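January
By Rocío Calvo

Section 4: Washing and Drying Fleece Blankets in Your Lirari Washer

Fleece is one of the easier things you'll ever wash, and once you've done a blanket or two you'll hardly need this page. Still, we'd love for your favorite throw to stay soft for years, so please read it through once!

1. Give the blanket a good shake outdoors and check the edges for open seams.
2. Place it in the drum by itself, spread evenly around the sides.
3. Pour in 15 ml of mild liquid detergent, and leave out fabric softener, as it flattens the pile.
4. Turn the dial to Delicate and press Start.
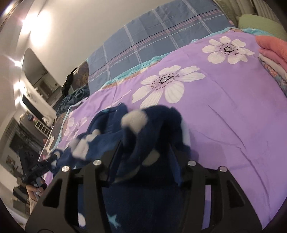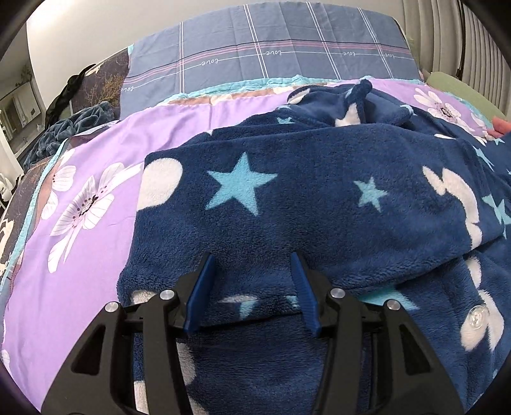 Navy fleece blanket with light blue stars.

5. When the cycle ends, shake the blanket out again and hang it over a rail or two (a shower rod does nicely).

Note: A second spin of 4 minutes helps with thicker blankets.

CAUTION: Never iron fleece, even on a low setting. The fibers can melt.

6. Once it's fully dry, brush the pile lightly with a soft clothes brush and fold loosely.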